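## Chapter 2 – Can It Do the Chores Yet?

Short answer: some of them. Slowly. On a good day.

Start with laundry, since everyone asks. A dishwasher is a robot of sorts and nobody minds it. The dishes sit still, the water does the work. Cloth is different. It has no fixed shape, it folds over its own corners, and it looks new every time you drop it. A program that knows what a mug looks like from 30 angles knows almost nothing about a dish towel.

Same story on the shop floor. Bolting, welding, stacking boxes – solved years ago, mostly. Bagging rags at the end of a shift – still done by hand at Cakby and at Misent, and niether plant has a date for changing that.

We'll split the problem in two. First the grasp (2.1), then what comes after the grasp, meaning find a corner, spread, fold (2.2). The first part is in decent shape. The second is where teh money goes.

Keep the word "done" in mind as you read. Holding a cloth is a long way from a folded one.

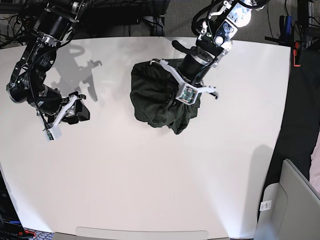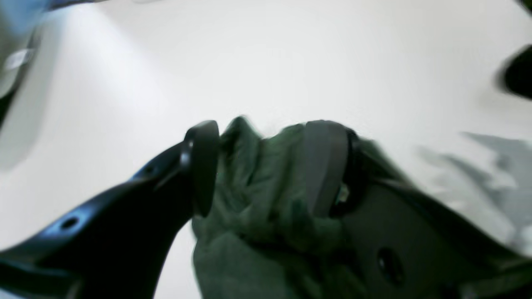
Svend Bach disagrees with the order of this chapter. Teach the fold first, he wrote after reading the July draft, because a student who starts with grasping will think the job is nearly over.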